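Ticket 283: Galteris thermostat drops off Wi-Fi every night
Opened by: Consuelo Zabala
Handled by: Lewis Semple
Status: Pending, waiting on customer
Last update: 2025-07-02

Problem as reported
Hallway thermostat loses its connection after 11 p.m. and comes back when the router is restarted. Schedule still runs. The Wurna app shows "Device offline" and the history graph has a gap until morning. Customer says it worked without trouble from February until the router was replaced.

Setup
Thermostat firmware 2.13. Router is a Nonder, supplied by the internet provider, in the living room. Two phones, one tablet, one printer on the same network.

Step 1. Power cycled the thermostat from the breaker. Connected right away, offline again that night.

Step 2. Removed the device from Wurna and added it back. Same result. Note for anyone else doing this — the schedule is erased when you remove the device, so write it down first.

Step 3. Asked customer for the router log.
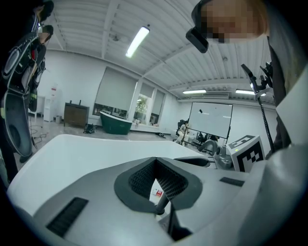 Attachment 1. White panel, mesh opening, vents.

Step 4. Log shows the router changing channels on its own at 11:04 p.m. three nights in a row. The thermostat is dropped at the same minute and does not rejoin. Phones rejoin fine. Auto channel is on by default on this router.

Step 5. Customer turned off auto channel and set 2.4 GHz to channel 6. Stayed online the first night. Second night it dropped once at 2:40 a.m. and came back without a restart.

Step 6. Signal at the thermostat reads 34 percent in the app. Low, but it should hold. Asked customer to move the router off the bottom shelf if the cable reaches.

Customer reply
Cable doesn't reach. I ordered a longer one from Collado and it should get here Friday. Last night there were no drops. Do I need to keep the channel at 6 after I move it?

Reply from L. Semple
Yes, leave it at 6 and leave auto channel off. After the move, send me the new signal reading and the log from the next two nights. Keeping this open until then.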